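Visit to the Plitona archive open day

The Plitona archive holds the colonial labour records of the former Villalobos estates, and opens its stores to the public once a year, in October. I went on the Monday, for the 11 o'clock session. Entry was by timed ticket. The visit covered the reading room, the repair workshop and the lower store, in that order.

The estates recruited indentured workers over several decades, and the central dispute is how many of them died under contract. The company's returns to the colonial office give 1,000 deaths. The burial registers kept by the missions give 2,000. Descendants' groups put the figure at more than 3,000, and argue that runaways and infants were left out of both sets of books.

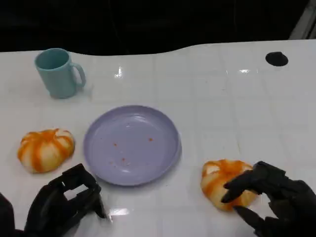
The reading room had one volume of each series laid open for comparison. The company returns are annual totals with no names. The mission registers give a name, an estate and usually a cause, though the causes narrow to "fever" for pages at a time. Matching the two is slow work, as the estates were renamed whenever they changed hands — Ondeck appears under two earlier names before it settles.

A printed guide explained the catalogue. Each contract is indexed by ship, by estate and by thumbprint where one survives. The index can be searched on site only. Copies are supplied on paper, and the order form asks for the ship first, so family researchers who know only an estate should allow extra time.
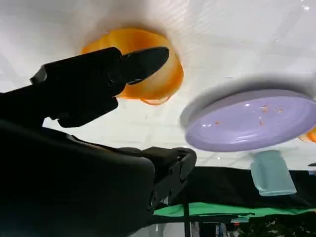 The lower store is kept cool and is reached by a single stair. The shelving runs by estate, with the Nistovon papers at the far end, still in the bundles in which they arrived. They have not been listed. Staff expect wage books and hospital returns among them, and those could settle part of the argument over the numbers.

Questions at the end were mostly about a formal apology, which the archive takes no position on. It was asked whether the unlisted bundles could be opened to readers as they stand. The reply was no — they must be numbered first, and no finishing date was offered.

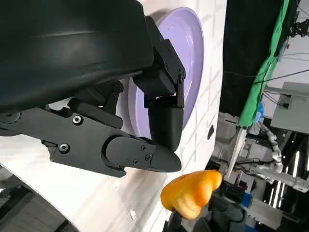 Black gripper with screw heads on its side plate.

The next open day will follow the same route. Bags go in the lockers by the entrance, and pencils are provided.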